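Docs > Bimanual Tasks > Training a Policy on Mixed Demonstrations
Search the docs Go
26 shares 2 comments

Training a Sokura policy on mixed-quality demonstrations

Follow these steps to reproduce the Sokura result on the tabletop bottle task. The method trains on all your demonstrations, clean or not, and gives each one a weight based on how smoothly the arms moved. You need a two-arm station, the Divero recorder and a copy of the Amaral training scripts.

Step 1. Fix the table layout. Mark the far corners of the table with tape so you can put it back if it gets bumped. Set out the cups and the bottle, then check the view from the fixed camera. Both grippers should be in view with their fingers open before the grasp.

Step 2. Record 100 demonstrations. Move the bottle a little between runs and leave the cups in their row. Keep the slow runs and the ones with a second try — the weighting step needs them.

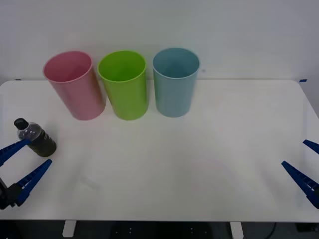 Category: Data Collection

With the bottle on the left, the left arm makes the grasp and the right arm waits with its fingers apart. Record the waiting arm too. If you drop its joint values, the policy tends to drift on that side.

Step 3. Score the runs. The scoring script reads the joint values and writes one weight per run. Open the lowest-scored runs and watch them. Delete a run only if the recording itself is damaged.

Step 4. Train. Start with the default settings and hold out 10 of the runs, which leaves 90 for training. Save a checkpoint every epoch.

Step 5. Compare. Train again with all weights set to 1, then test both policies from the same bottle positions. At our Bendgate bench the weighted policy hesitated less before closing on the bottle. We have not tested it with soft objects.

Last updated Dec 26, 2022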